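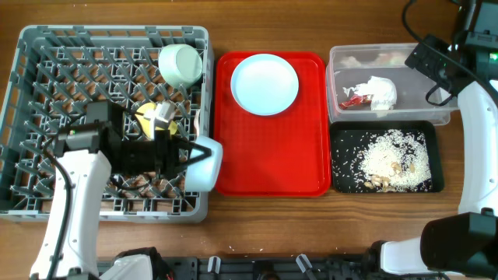
Grey dish rack, red serving tray and clear container on a timber tabletop.

DAMUTANO RELEASES TABLE-CLEARING GUIDE FOR SHARED KITCHENS

Damutano has published a revised guide to clearing and sorting tableware in shared kitchens. The guide, titled Trestus, applies to staff lunchrooms, boarding houses and small community dining rooms where one table serves as both eating area and sorting area. It replaces the edition released in August and takes effect on publication.

Trestus sets out a fixed working order from left to right: dish rack, serving tray, waste container. Cups and bowls go to the rack once scraped. Plates stay on the tray until food scraps and paper have been removed. Wrappers and used tissues go into a clear-walled container so that its fill level can be checked from a standing position. Dry spills such as rice and nuts are gathered on a dark, flat tray, where pale grains are easier to find before the tray is emptied.

The layout was trialled over 48 lunch sittings at the Vasconcelos dining room, covering 783 place settings. Median clearing time for a single tray was 35 seconds. Trays that arrived with mixed waste took almost twice as long.

"Most of the delay is in separation," said Leobardo Orozco, who led the revision. "Stacking is quick. Getting paper off a tray that still has food on it is the slow step, and the earlier edition gave it one line."
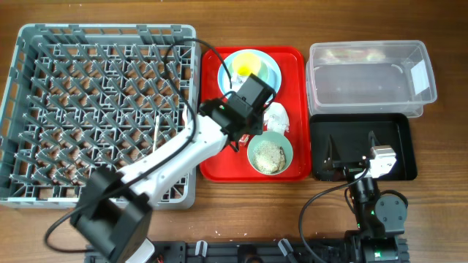 Mixed waste is treated in section 2 of the guide. Operators are asked to remove paper first, then packets, then food, and to lift crockery last. A typical load has a crumpled napkin lying loose on the tray, scraps on a blue plate and a bowl still holding a mound of granular food. Under the revised order the napkin is taken off before either the plate or the bowl is moved. Bowls are emptied individually and are not tipped onto plates. Sticks and other narrow items should be kept out of the open dish rack, where they can lodge between the prongs, and placed in a separate upright holder.

The guide also gives minimum spacing between the rack and the tray, cleaning intervals for each surface, and a laminated wall chart in two sizes. Dimensions are based on the Modport bench module but can be adapted to any level table of similar depth.

Trestus is available free of charge to kitchen operators. Printed copies and wall charts can be ordered through Damutano's publications desk. Enquiries about the Vasconcelos trial should be directed to Leobardo Orozco at the same office.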